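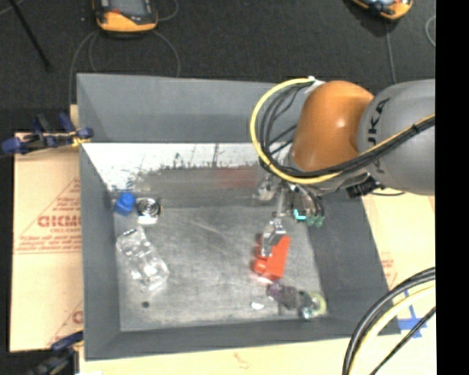 Notebook entry, 25 Dec 2024
Traffic Records Workshop, Dalldale
Reduced pleas in suspended-license cases

Entry by Zodwa Masilela. Read and initialed by Ignacio Nieto.

Purpose

The workshop is to determine how often a charge of driving while suspended was reduced to a lesser charge in the Dalldale municipal court, and whether the written record states a reason for the reduction. The present entry covers the second reading of the files. The first reading was completed in November and is recorded in the previous notebook.

Material

The set consists of 868 closed files. Each holds the citation, the docket sheet and, where one was made, the plea form. Sealed and juvenile matters were removed by the clerk before delivery and do not form part of the set. Files transferred from the Grirura branch court use the older docket sheet, on which the original charge and the final charge share a single line. Readers should take care with these. Where the clerk has struck out the first charge and written over it, the struck charge is to be entered as the original.

Coding

A file is marked "reduced" only when the final charge carries a lower class of penalty than the original. A change of wording within the same class is marked "amended." In the first reading the two were sometimes run together, and the fault lay in our own instructions, which used both words for the same event. The instruction sheet has been corrected and reissued.

Under the corrected rule, 290 files are marked reduced. In 173 of them a reason is given in writing, either on the plea form or in a note by the judge. The remainder show the new charge, the fine and the signature only. It would be wrong to read this silence as a sign that no reason existed. Reasons are commonly spoken in open court, and the court does not keep a transcript of routine traffic sessions.

The most frequent written reason is proof that the license had been restored before the hearing date. Next is doubt over whether notice of the suspension was sent to the correct address. Hardship, chiefly the need to drive to work, appears often in letters from defendants and seldom in the notes of the judge. We have kept letters and notes in separate columns for that purpose. A letter shows what was asked for; it does not show what the court accepted.

Disagreements between readers

Mr. Nieto and I differed on four files. Our positions are set down below so that the matter may be reopened if necessary.

The first is the Canine Road file. The driver was cited twice on the same evening, and one docket sheet serves for both citations. I had treated the dismissal of the second as a reduction of the first. Mr. Nieto holds that a dismissal is a separate outcome, and on rereading the rule I agree. Changed to "not reduced."

The second and third are Grirura transfers in which the overwritten charge cannot be read with confidence. Both are now marked "unclear" and will be left out of the percentages. The clerk has been asked whether the original citation books survive.

The fourth has not been settled. The plea form shows a reduced charge, while the docket sheet shows the original one, and the fine would be lawful under either. Mr. Nieto prefers the docket sheet as the official record. My own view is that the plea form, bearing the signatures of both sides, is the better evidence of what was agreed. Held over.

Software

The Kaimal form was used for entry throughout. It continues to drop the hearing date when a file is saved twice in succession. Until this is repaired, readers must check the date field after each save and write the date on the paper log as well. Dates lost during the present reading were restored from that log.

Handling of names

Working tables carry the file number alone. The list joining numbers to names stays in the locked cabinet and must be signed for. Two office holders appear in the set as defendants. Their files received the same coding as any other, and no separate note on them is to be made in this book or in the report. Inquiries from the press should be sent to the clerk of the court without comment.

Outstanding

Reply from the clerk on the Grirura citation books.
Decision on the fourth file, ZM and IN together.
Spot check of the "amended" group, reader to be assigned.
Column heading "reason, other" to be split before the tables are printed.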